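Zito Takes His Brushes (And A Brass Band) To The Old Ferry Shed

Tuesday, July 15, 2025

Hello from Runcombe! I'm Karla Zavala, I look after press for the Kotine arts space down by the water, and I've been itching to send this one out for weeks. We've finally got the go-ahead, so here goes: the painter Zito is coming to us for a summer residency, and he's going to cover the whole seaward wall of the old ferry shed while a different band plays inside every Saturday night.

If you know the shed, you'll know the wall. It's 190 feet long, it faces straight into the weather, and for as long as I've lived here it has been the colour of old porridge. Zito came down in March to have a look at it, stood in the rain for most of an afternoon, and then rang me from the train home to say he'd do it (I may have shrieked in the office).

The idea is a simple one, really. Zito paints to music and always has, so we thought we'd let everyone else listen to what he's listening to. The bands play on the slipway side with the big doors open, he works outside on the scaffold, and you can wander between the two with a drink in your hand. Whatever gets played that night feeds into the stretch of wall he's on. He's told me the brass nights will be "mostly orange" and I've no reason to doubt him!

Trinidad Benítez is putting the music together. She's booked Carré to open, and I'm over the moon about that – I saw them in a tiny upstairs room a couple of winters ago and came out with my ears ringing and a T-shirt I still wear. After them we've got Recep Güneş with his new quartet, playing saz through what looked to me like every pedal in the shop, and then a run of local acts who'll be named once they've all stopped swapping dates with each other. 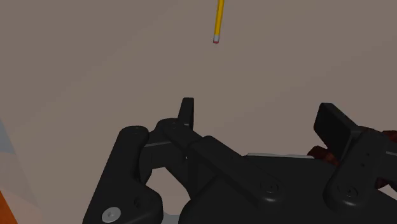 Kotine Press & Events Team

There's plenty going on in the daytime as well. Renji Takeda, who designed the posters, is running 2 drawing afternoons for anybody over the age of eight, and you don't need to be any good. I went along to his last lot and drew a heron that my sister took for an umbrella, and I still had a lovely time. Materials are all provided and it's free, but do book, as the upstairs room gets full quickly.

I asked Zito what he wanted me to put in this release and he sent back a voice note, most of it seagulls. The bit I could make out went: "I want people to stand close enough to get bored of one part and then walk along and find another. A wall that size isn't for looking at all at once. Tell them to bring a coat." So, bring a coat.

We'll have room for 500 on each of the Saturdays. Tickets are on sale from the Kotine box office and on the door if there are any left. Under-16s come in free with a grown-up. The slipway is cobbled and a bit of a pain on wheels, so we're laying a flat path from the car park and there'll be a raised platform with a clear view of both the stage and the scaffold.

Press are welcome at the opening night and at the sound check beforehand. Zito is happy to chat on any painting day as long as you don't mind shouting up to him. For interviews, passes or high-resolution pictures of the wall as it goes along, just ask for me at the Kotine front desk.

Comments

Cameron MacLeish
My dad worked in that shed for years. Pleased it's getting some colour on it. Will the wall be open to look at on weekdays or only Saturdays?

Karla Zavala
Hi Cameron, any day you like, the path stays open all the time. Come and say hello!

slipway_sue
Carré!!! Booked.

Tomasz
Is there anywhere to lock up bikes?

porridgewall
I liked the old colour.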